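# Speaker notes: folding on the bed (community hall talk, evening session)
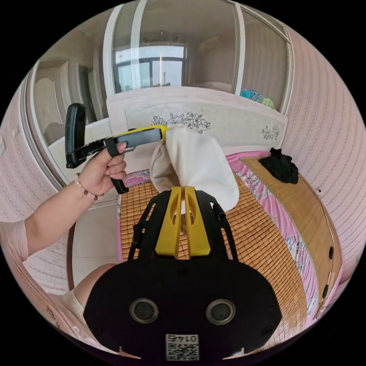
Right, wait for people to get their tea. Say hello, say my name, say I've got no qualifications in this whatsoever apart from having done an awful lot of washing. Thank Aisling Gilmartin for asking me back after the ironing talk (if anyone brings up the ironing talk, laugh and move on).

**Start with the question.** Where do you fold? Hands up for the couch, hands up for the kitchen table, hands up for "I live out of the basket". Let them have a giggle about that one. I was a basket person for years! Then I started tipping everything out on the bed and I've never gone back.

**Why the bed.** It's the right sort of size, you can walk around two sides of it at least, and if you don't finish you can't go to sleep. That last bit is the whole system really. I tip the washing out after lunch and it's away by tea time, or else it's me lying down on a pile of socks at ten o'clock at night.

**The mat.** Talk about the bamboo sleeping mat here, people always ask. It's the kind made of little rectangular tiles in a grid, an orangey brown, and it goes straight on top of the sheet. Parvathi Poojary put me on to them. She grew up sleeping on mats in the hot months and couldn't believe I was sweating through summer on a fluffy mattress topper. Lovely to lie on when it's warm. But what I want to say tonight is how good it is for folding on:

- It's firm. You can flatten a T-shirt with your palm and it stays flattened, where on a doona it just sinks in.
- The grid gives you straight lines. Line your hem up with a row of tiles and your fold comes out square. I know that sounds fussy, try it.
- Lint sits on top and you can wipe it off with a damp cloth.

Warn them: don't drag anything with a loose knit over it. Pick it up and put it down. I pulled a thread on a good cardigan and I'm still cross.

**Floral sheets.** Quick detour. Mine's pink with pink, white and purple flowers, and it peeks out around the edge of the mat, and I get teased about it. I don't care, I love it. Practical point though: a busy print hides a white sock beautifully. Check the edges before you call it done, especially up by the headboard where things creep.

**Lights and darks.** I do these as two separate lots, folding as well as washing. Black things show every bit of fluff off the pale things. So the pale pile gets done first while the black stuff waits up the far corner in whatever heap it landed in. Don't bother smoothing the heap. Then give the mat a wipe, and do the blacks.

*(Pause here, drink some water, I rush this bit.)*

**How I pick things up.** This is the part I want to slow down on. Most of us grab a fistful from the middle and shake. What you get is a ball. With anything soft and floppy, find an edge first, pinch it, lift it straight up and let the rest hang. Gravity does half the work. Once it's hanging you can see which way up it is and where the other corner's got to. Then it's pinch the second corner, lay it down away from you, and pull it back towards you flat.

DEMO: use the white tea towel, then the big beige scarf. Get someone up to have a go. Suleiman Nwosu said he'd do it if everyone's shy. Let him make a mess of the first one, it helps people relax.

**Sitting or standing.** I'll sit on the bed with one knee up if it's a small load, and stand for sheets. Dušan Atanasov, who taught me fitted sheets, reckons you should always stand. His back is better than mine so he may have a point. Take your bracelets off for knits, leave them on for everything else, life's too short.

**Numbers, if anyone wants them.** I once kept a tally on the back of an envelope, a mark for every item, and got to 1000 before I lost the envelope. 200 of those were tea towels. Ask the room who else has too many tea towels. (Everyone.)

**Things people will ask:**

- *Do you roll or fold?* Fold for shelves, roll for drawers. Ita Mac Carthaigh rolls everything, including her jeans, and she'll tell you so from the second row.
- *What about bras?* Hook them up and stack them. Next.
- *How do you clean the mat?* Wring the cloth out really well, wipe along the rows, and stand it up near an open window till it's properly dry. Don't fold it while it's damp.
- *Can kids help?* Yes, give them the face cloths. Don't refold them in front of them.

**Last thing.** Remind them the May session is on mending and to bring something with a hole in it. Chairs go back along the wall, the stack by the piano is the wobbly one so leave that for Suleiman. Scarf and tea towel back in my bag!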